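Kalton Radio Museum Receives Öztürkmen Collection of Field Sets

Apr 17, 2026

The Kalton Radio Museum has taken ownership of the Öztürkmen Collection, a private holding of military and civil radio equipment assembled over four decades. The transfer was completed in January and covers 172 receivers, transmitters and transceivers, together with 1,902 spare tubes and a working library of service manuals, circuit drawings and maintenance cards.

The gift is the largest the museum has accepted since it moved to its present building. Most of the equipment dates from the 1930s through the early 1960s. It includes portable field sets, vehicle stations, aircraft receivers and a small group of coastal direction finders, several of which are complete with their original loop antennas and carrying frames.
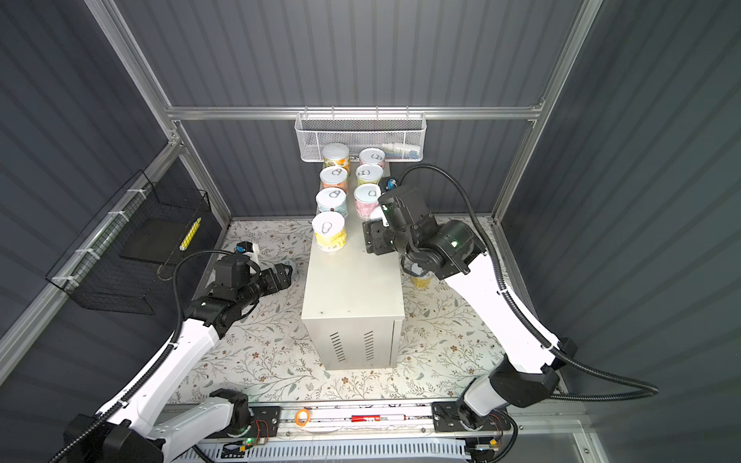
Among the principal items is an Ader Type 15 field transmitter in its original transit case. The set was built for short-range work between a command post and forward positions and was powered by a hand generator, also present. Its antenna tuning unit has not been altered. Many sets of this type were changed after they left service, when amateur operators replaced the tuning coils in order to reach other bands, and the museum knows of no other set in a public collection that retains the factory coils.

The Brusik works is represented by a run of receivers that shows how its designs changed from one model to the next. The earliest has plug-in coils and separate tuning controls for each stage. Later sets have a single main dial, a built-in calibration oscillator and, in the last two models, a crystal filter that the operator could switch in when stations were crowded together. Two of the Brusik receivers still have the operator's frequency card in the holder under the lid, with pencil entries for the night and day channels.

The maintenance cards are expected to be of particular use to researchers. Each card records the date on which a set was opened, the voltages measured at the test points, any parts replaced and the initials of the workshop. Where a card survives with its set, it is possible to say which capacitors are original and which were fitted during service. Cards of this kind were usually thrown away when equipment was sold as surplus.
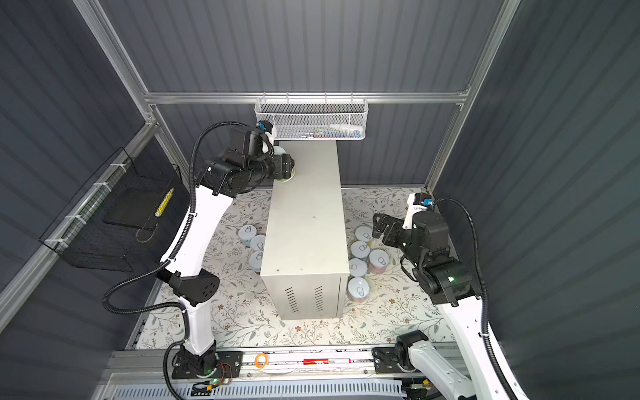
Cataloging began shortly after the transfer. Every set is being entered under its type designation and serial number, and the condition of its case, wiring, meters and connectors is recorded before any cleaning takes place. Microphones, headsets, Morse keys and power cables are given their own numbers but are cross-referenced to the set with which they arrived.

The museum's policy is that equipment of this age is not connected to power on arrival. Paper capacitors and rubber-covered wiring from the period often fail under load, and a failure can damage transformers that cannot be replaced. A set selected for demonstration will first be inspected, and any modern part fitted inside it will be marked and listed in the catalog so that the change can be reversed. Transmitters will be run into a dummy load only.

Certain meters and dials in the collection carry luminous paint. These have been placed in a separate, ventilated store and will be surveyed before they are shown to the public. Instruments with intact glass will be shown in sealed cases. Those with flaking paint will stay in storage, and photographs will be made available in their place.

The tubes are being tested in order of type. Results are written on a paper tag attached to each carton, and the cartons themselves are kept even when the tube inside has failed, as the printing often helps to date a production batch. The museum will hold back enough tubes of each type to support its own sets. No part of the collection will be sold or traded.

A first display is planned for the east gallery under the title "Öztürkmen: Sets in Service." It will include the Ader transmitter, the complete run of Brusik receivers and a vehicle station with its rack, converter and operator's seat. Labels will give the function of each control in English beside the original panel markings. The vehicle station will be placed so that visitors can view the rear of the rack, where the cable harness and the fuse panel are located.

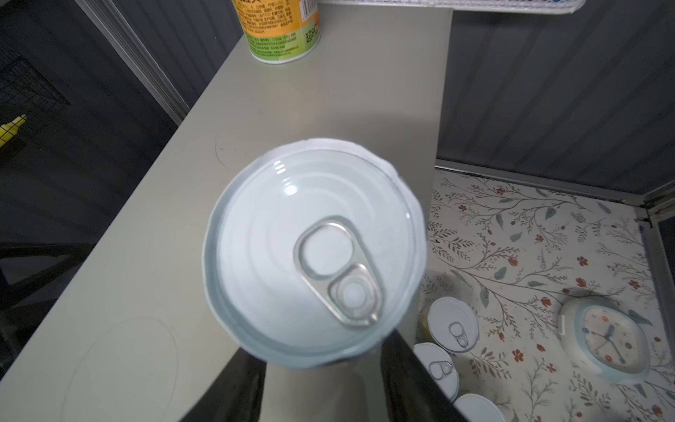 Top of a sealed can with a silver pull tab.

The library portion of the gift will be open by appointment once the catalog is complete. Service manuals and circuit drawings will be scanned at 600 dots per inch, with fold-out sheets captured in a single piece wherever the paper allows. Scans will be available at no charge to restorers, schools and other museums. Requests for a particular manual may be submitted now and should state the full type designation of the set – including any suffix letter – because circuit values often differ between versions that look the same from the front.

The museum also wishes to hear from anyone who holds documents from the Ader or Brusik factories, especially production lists, test reports and training handbooks. Neither firm's records are known to survive as a whole, and the serial number ranges now in use among collectors are based on surviving sets. Originals need not be given up. The museum is able to copy material and return it to the owner.

Inquiries about the collection should be sent in writing to the Collections Office, Kalton Radio Museum. Visiting hours for the main galleries are unchanged.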